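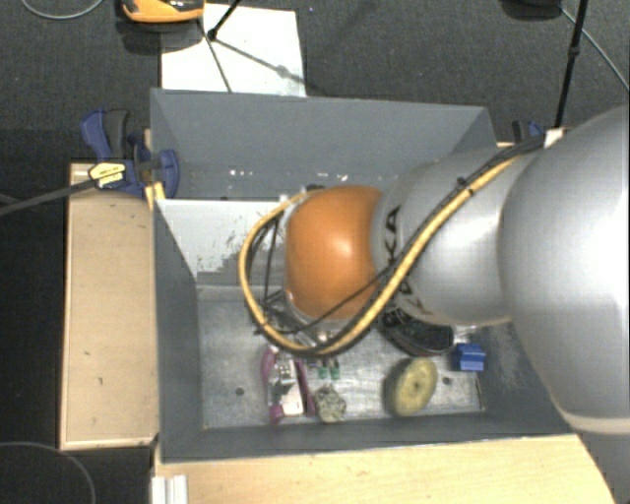
Orange, silver and a yellow hose, over a grey bin.

The back room is finished, apart from the bit behind the radiator, which I am going to leave until the radiator comes off the wall for some other purpose. I said in April that I would write up the painting once it was done, and two people have asked about the colours, so these are my notes.

The room is on the north side of the house and looks out on the passage and next door's wall. It gets a little sun from four o'clock in summer and none in winter. It had been magnolia since before we moved to Liludley, and under the magnolia there was a mint green that I rather liked once I got down to it. Under that was wallpaper with small brown boats. I kept a piece of the boats.

I started with grey, as everyone seems to. I bought two tester pots, put them on lining paper and moved the paper from wall to wall over a few days. The first grey went blue in the morning and stayed blue. The second was fine by the window and looked like wet cement by the door. I had read that a north room makes cool colours cooler and hadn't taken much notice, having seen the same grey in my sister's front room, where it looks very good. Her front room faces south-west.

Kęstutis Kalniņš, who painted the outside of our house a few years ago and still calls in when he is passing, told me to stop fighting the light and pick something warm and fairly dark. He said a small dark room looks like you meant it. I didn't want a dark room, but I tried one of his suggestions, a brownish orange called Skarkamholm, and it was a surprise. On the lining paper it looked like tinned soup. On a whole wall, with the lamp on, it settled down to something nearer a flowerpot.

I did one wall in it, the long one opposite the window. The other three are an off-white with some yellow in it. The ceiling is the same off-white, and so are the skirting boards, in eggshell. I had meant to do the skirting in a proper gloss white and I'm glad I ran out of energy for that. White gloss next to off-white walls makes the walls look dirty. My mother's hall has been like that for years.

The preparation took longer than the painting. There was a crack running from the corner of the window to the ceiling, which I raked out and filled twice. The first filler shrank. After the second lot I sanded it with 120 and then 200, and you can still find it if you run your hand over it, but I have told people in the house not to do that. The old gloss on the door needed a wash with sugar soap and a rub down before anything would stick. I skipped that on the inside of the cupboard door and the paint came off on my thumbnail within a week, so I had to go back and do it properly.

Costs, for anyone who likes them. The paint, filler, rollers, tape and testers came to £137 altogether. I bought most of it in one trip to the trade counter at Trondulport, which is 44 miles there and back, so I should add petrol. I could have had something similar mixed in town for less. I had got it into my head that I wanted that particular orange, and by then I had painted a square of it on the wall.

I used a short pile roller for the walls and a cheap brush for the edges. The cheap brush was a mistake. It shed hairs for the whole of the first coat, and there are three of them by the light switch that I will see until I die or move. Halvard Granström from the allotments lent me a better one for the second coat, with instructions on how to wash it, and it has gone back to him clean.

Other things I would do differently: take the door off its hinges, buy the bigger tin of off-white at the start (the second tin was very slightly different and I had to do the whole chimney breast again), and move the books out of the room instead of under a sheet in the middle of it. The sheet was not as big as I thought.

The orange wall needed three coats. The tin says two. With the undercoat tinted towards the final colour it might have managed in two, and Kęstutis did mention that, after the second coat had gone on.

I haven't put any pictures back up yet. The curtains are the old green ones and they don't go, but they keep the draught out, and I would like to live with the room for a while before buying anything. The desk is back under the window and the sofa bed is where it was. It smells less of paint now with the window open in the afternoons.

The landing is next, probably after the summer. It is still magnolia.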